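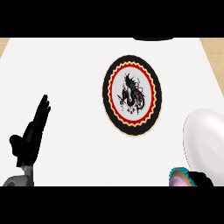
Slide 2: What the Jemirham brochure leaves out

Start with the claim: "unspoilt valley, easy walking, open all year". Ask who in the room has booked on a line like that. Wait for hands.

Easy walking. The path from Kaltberg climbs 475 metres before the first bench. Fine if you're fit. I wouldn't send my mother up it.

Open all year. Anneli Harju rang the guesthouses in March. Most didn't pick up. One offered her a room with no heating at the full summer price.

Unspoilt. Depends where you stand. The car park has 200 spaces and a second one is planned. Younes will say it brings in money. Let him, then ask how much of it stays in the valley. I've not seen a figure I believe.

(Drink of water. Skip the bus story if we're past half ten.)

Slide 3: The "local guide"

60 euros a head for the half-day tour. Mine had moved there that spring and read from a card. Mahsa had a better one, so be fair about this.

Would I go again? Yes, in September, on foot from Golik, with my own lunch. Don't oversell it.

Questions, then hand over to Everett Tran for the rail passes.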